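**Fixative on a graphite still life before adding colored pencil**

Posted by Aurelio Calvo, 2023-10-29

I am preparing a still life for the members' exhibition of the Cornmont Drawing Society. The work is in graphite on smooth white paper, with a kettle and two folded dishcloths as its subject. I intend to add colored pencil to the cloths only. The graphite in those areas smears when touched, and the lighter colors turn gray as soon as they are applied.

Is it advisable to spray the entire sheet with workable fixative before continuing, or should the graphite be lifted first? The exhibition rules require that all works be framed under glass. I would prefer not to begin the drawing again.

---

**Condent**

Lift the graphite first. Press a kneaded eraser onto the cloths and pull it straight up, without rubbing, until only a faint outline remains. Apply two light coats of workable fixative to the whole sheet, holding the can at the distance stated on its label, and allow each coat to dry fully. Spraying only one area may leave a visible edge on smooth paper.

Please note that fixative will make it difficult to erase the graphite afterward. Any corrections to the kettle should be completed beforehand. The spray should be used outdoors or with strong ventilation, and a test on a scrap of the same paper is recommended.

---

**Pastor**

I do not use fixative. Hair spray is cheaper.

---

**Dider**

The previous suggestion should not be followed for a work intended for exhibition. Hair spray can yellow the paper with age.

I agree with Condent regarding the order of work, with one addition. Fixative gives smooth paper a slight tooth, and the first layer of colored pencil may appear rougher than expected. Use a sharp point and light pressure. For the shadows in the folds, a cool gray pencil will blend with the surrounding graphite more easily than black will.

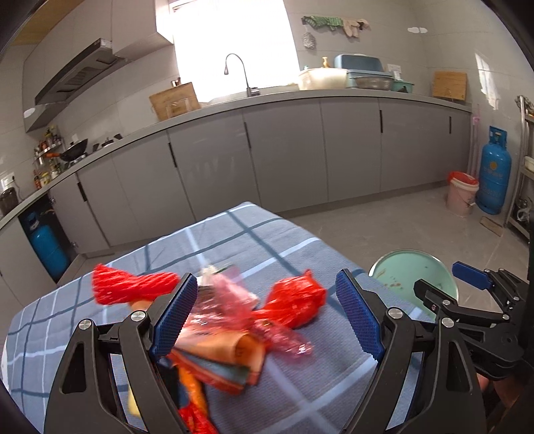
Packaged snacks and candies on a blue-and-white checked tablecloth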